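Tuesday, bench 2, started 7:40

Okay, trying to get the house rules for the tabletop rig written down before they only exist in my head and on the back of Čestmír's hand. Man-sik asked for a one-pager. It won't be a one-pager.

Background for whoever reads this later: we've been running the arm under three slightly different sets of habits, depending on who has the pendant. I home it before I clear the table. Čestmír clears first, then homes. Man-sik does it whichever way the last person left it, and he's cheerful about it, and he's also the one who found the arm parked over a mug in October. So, one set of rules, and the Goltance people get the same set when they come in to use the bench.

Start-up, as agreed over coffee:

Clear the table, then home, then put the objects out. Čestmír wins that one. My way saved maybe a minute and I couldn't defend it once he started drawing the sweep on the whiteboard.
E-stop gets pressed and reset at the start of every session, by the person who'll be running it. Not by whoever was in before them!
Gripper opened fully and closed fully once, with nothing in it, and you watch it while it happens. If the fingers don't meet evenly, log it and stop there.
Speed cap at 4 per cent of max for the first pass over any new layout. I know it's painfully slow. Bring a podcast.

Speed took up most of the morning. The old Traltell settings sheet has us at a much higher default and I think that number was only ever meant for the foam blocks, then it got copied along from config to config without anyone asking. I've changed the default in our profile and put my initials beside it, so if you want to go faster you have to type it in yourself. That's deliberate — I'd like it to be a choice someone makes with their hand on the keyboard.

Next one is glass. We didn't have a rule for breakables at all, which is a bit embarrassing given how much of the kitchen set is breakable. The draft says: anything glass or ceramic stays put for the whole session once it's placed, and the arm works to it, never through it. Approach from the open side of the table. Closed fingers for any travel move near it, and stay high until you're clear of the rim, because the rim is where I'd expect us to clip something.

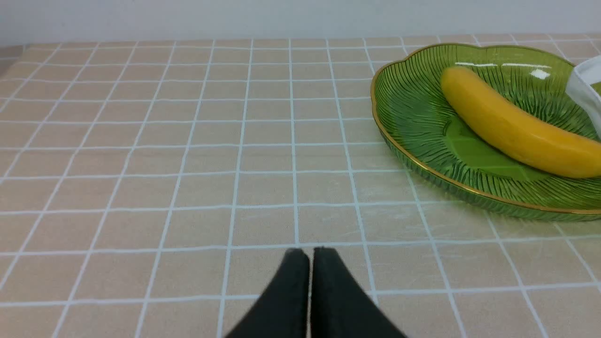

I also want a line about what counts as "near". Man-sik said a hand's width. Čestmír said whose hand, and they measured, and their hands are not the same hand. We've gone with 169 mm from the fingertips to the closest edge of the breakable thing, which is Čestmír's span and the bigger of the two. Anything inside that, you're at the capped speed, no exceptions, even if you've done the layout before.

Food gets its own paragraph. Real fruit is fine, and I much prefer it to the plastic stuff for how it behaves in the grip, but it goes home or in the compost at the end of the day. It doesn't go back in the fridge with people's lunches once the gripper has touched it. We wipe the pads between food and anything else. I'm not fussed about which wipes as long as they're not the solvent ones from the Eichhorn cupboard, those make the pads tacky and then everything sticks on release and you spend the afternoon blaming the controller. (Ask me how I know.)

11:15. Force limits. We went back and forth on this and I don't think it's finished. Current proposal is that every object has a grip limit written on its card before it's allowed on the table, and if there's no card, it gets the softest preset. Čestmír wants the limit enforced in software as well, which I agree with, but that means somebody has to tidy up the object table in the Bustov branch and it is a mess in there. There are entries called "cup_new" and "cup_new_real". I've put my name down for it. Budget line is $800 for the whole clean-up including a spare set of pads, and I'd like to not spend all of it.

After lunch Man-sik read the draft out loud from start to finish, pretending he'd never seen the rig before, and that turned out to be a really good way of finding the holes! Things he caught:

I'd written "secure the cloth" without saying how. It's clips on the underside, all the way along, checked by tugging each corner. A cloth that creeps will throw the calibration off and take whatever's standing on it along for the ride.
Nothing about who can reach in. Now it says: hands go over the table only when the arm is in hold and you've said "hold" out loud and the operator's said it back.
Nothing about stuff hanging over a plate or tray. If an object sticks out past the rim, you measure your clearance from the object.

He also didn't like "operator" and would rather "driver". Left it as operator for now.

3:30. Log sheet. I've cut it to 4 columns: who, layout, changes from default, anything odd. The old one asked for the room temperature and half the entries just said "fine". If something's odd, write what you saw and the time, and leave your theory for the bottom of the page. I'm as bad as anyone for this, my entries are all theory.

Still to do: ask Goltance whether their people need a separate sign-off or can use ours. Print the card template on the heavier paper. Find out who has the second pendant key. Čestmír thinks it's in the drawer with the hex drivers and I've looked there twice.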